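A Day at the Ukcombe Film and Fan Fair

I'd been meaning to get to Ukcombe for years and this September I finally made it. The fair is spread over two halls and a little cinema next door, and I'd planned to stay for the morning. I was there until they turned the lights off!

First stop was the Rallis, the old single-screen place where they run the matinees. They were showing an uncut print of a rubber-monster serial I hadn't seen since I was nine, on a telly with a coat hanger for an aerial. On a proper screen it's a different beast – you can see the zips, and the colours are gorgeous. The whole row behind me knew the theme song and sang it over the opening credits, then again at every chapter break. I joined in by the third one.
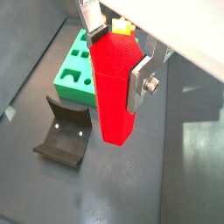 The trading hall

I'd set myself a budget and it lasted as far as the second table. There were lobby cards, dubbed tapes in those big puffy cases, and a wall of toys from shows I'd forgotten existed. My favourite find was a Zodel annual with the spine still on it and only one puzzle filled in (wrongly). I also dithered for ages over a transforming truck with a missing door, walked away, came back and it was gone. Still thinking about it.

According to the board by the entrance, 1,621 people came through last year. It felt like more than that this time, mostly in the queue for hot chips.

The panels

I got to two. The one on dubbing was the best hour of the day, with clips of the same fight played in four languages and the audience voting on the best scream. The other was on remakes of the shows we grew up with, and it got a bit heated in a friendly way. I went in as a grump about reboots and came out wanting to give a couple of them another go.

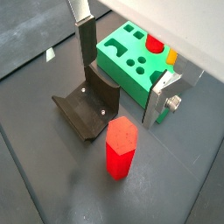
Red hexagonal prism standing on a grey tabletop

Getting there

Take the 49 bus from the station and get off at the Rallis. I used the Ruteo app for the trip home and it got me onto the last train with time for a snack. Bring cash, as plenty of the tables don't take cards, and wear comfy shoes. I've already pencilled in next year, and I'm going straight for the trucks.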